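Badach Center > Visits > Open Day at the Nidov Workshop

Reading time: 2 minutes

Print this page | E-mail this page

Open Day at the Nidov Workshop

The Nidov workshop opened its doors in September for an afternoon of demonstrations. It was the first time the new hall had been open to visitors, and 145 people signed in at the front desk. The doors opened at 1 p.m. and the last group left a little after five.

Visitors went through in groups of up to 28. Each group started in the entrance hall with a short talk on what Nidov does, then moved on to the demonstration tables. The Flullum table drew the longest line for most of the afternoon. Flullum is the workshop's project on handling small objects, and the staff there kept the talking short so that people could watch and ask questions.
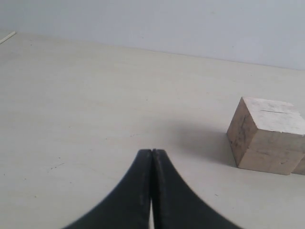

Most of the questions were about practice. People wanted to know how many tries it takes before a robot can pick up a simple object and put it down where it should go. The answer for the current round of work was 3,000, spread over several months. The team said plain wooden blocks are still useful at this stage — they are cheap, they can take a knock, and a few scuffs and stains do no harm.

A closed two-finger gripper is narrow at the tips and gets much wider toward the base. One visitor asked if the wide part ever gets in the way. It does at times, the team said, mostly when objects stand close together, and the path of the arm has to be planned with that in mind.

The Boutros room, at the far end of the hall, was set aside for younger visitors. They could try moving small parts from one tray to another with kitchen tongs and compare notes afterward. Several parents stayed to try it too.

The new hall has some 1,320 square feet of floor space, and with a full group inside it felt crowded. Next time the groups will be smaller and the talk will be held outside if the weather allows. Coffee will be moved to the entrance — the line for it blocked the side door for part of the afternoon.

Groups that would like to visit at another time can ask at the Badach front desk.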